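Search products
Search
All categories

Drirkeo Work Table, Rectangular, Matte White
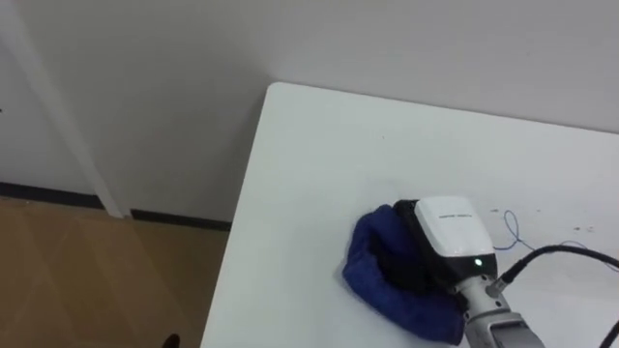
Matte white top with rounded corner, dark blue cloth on the surface.

Item group: Tables and work surfaces
Manufacturer: Drirkeo
Supplied by: Sernivance

General

The Drirkeo rectangular table is a general-purpose work surface for sorting, folding, light assembly and bench cleaning. The top is flat and continuous, without a raised lip, so cloths and loose items can be drawn straight off the edge into a bin or tray. Corners are rounded. The finish is matte throughout and does not throw back overhead lighting in the way a gloss top does.

The table is sold as a single unit. Two or more can be placed edge to edge, but the rounded corners leave a small gap where four tops meet. Customers who need a closed surface should order the square-corner version from the Antoniadis range.

Specification

Shape: rectangular, rounded corners
Top color: white
Top finish: matte
Top length: 152 cm
Edge: plain, no lip
Legs: 4, with leveling feet
Rated load, evenly distributed: 40 kg
Assembly: legs supplied detached, hex key included
Use: indoor only

The rated load applies to the full area of the top with all feet in contact with the floor. It does not apply to loads clamped to the edge or to a single point near a corner. Equipment that moves during use should be placed over the middle third of the length.

Surface behavior

A matte white top shows handling. Smudges and faint marks build up with normal use and are more noticeable under side light from a window. Crumbs, lint and other dark specks are also easy to see, and many buyers choose white for this purpose, particularly where small parts are sorted or where textiles are checked before folding.

Dark fabric contrasts strongly with the top. Users who fold towels and cleaning cloths on the table report that hems and loose threads are simpler to find than on the gray version. The matte finish gives a little more grip than gloss, and a bunched cloth can be opened out from one corner without the rest of it sliding.

Cables may be run across the top. Keep them clear of the area where cloths are laid out, and do not staple or screw cable clips into the surface. Adhesive clips are acceptable on the underside.

Cleaning

1. Remove loose dust with a dry cloth.
2. Wipe with a soft towel-type cloth dampened with water and a mild detergent. Work along the length.
3. Wipe again with clean water.
4. Dry with a second cloth.

Marks that remain after step 3 can be treated with Virow surface cleaner, diluted as stated on the bottle. Test on the underside first. Scouring pads, powder cleaners and melamine sponges polish the finish locally and leave shiny patches — these cannot be reversed. New dark cloths should be washed separately before first use on a white top, as unfixed dye may transfer when the cloth is damp.

Assembly notes

Lay the top face down on a blanket. Fit all legs finger-tight before final tightening. Turn the table upright with two people, lifting by the top and not by the legs. Adjust the leveling feet with the table in its final position, then check the leg bolts again after 9 days of use.

Ordering

Stock tables ship flat in one carton. Replacement feet and leg bolts are listed under Spare parts. The top is not available separately.

Questions on load, layout or finish samples go to Pendo Khaemba, technical sales, Sernivance. Please give the table length and the intended use when writing. Finish samples are sent in white and gray — square-corner samples are requested through the Antoniadis page.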